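Heffernan Building, Ralville
Monthly walk-through, Room 54 and corridor
August

Exits and aisles
Corridor door opens fully: OK
Exit sign lit on battery test: OK
Aisle width at storage shelves: FAIL. Two cartons on floor. Moved during visit. Recheck Wednesday.

Fire equipment
Extinguisher 3705, gauge in green: OK
Pin and seal in place: OK
Tag signed for last month: NO. Tag blank for July. Signed for this month only.

Electrical
Panel door closed and labeled: OK
Extension cords in permanent use: FAIL. One cord feeds the dehumidifier by the sink. Needs a wall outlet. Work request sent to Ristska.
Cover plates: 3 checked, 1 cracked. Replace.
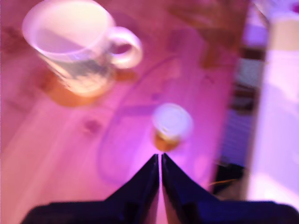 Hjalti Skov

Lighting
Color-tinted lighting is acceptable for work at the bench. It does not count toward the general light level for the room, and labels must be read under white light. White ceiling lights checked separately, all working.

Chemical storage
Lids on, labels readable: OK with comment. One label on the lower shelf has faded. Reprint.
Spill kit stocked: PARTIAL. Gloves low. Kit holds absorbent for spills of up to 4 liters.
Eyewash flushed: OK. Water ran clear. Log initialed by E. Kälin.

Open items go to Edeltraud Kälin. Cord and cover plate stay open until the electrician signs.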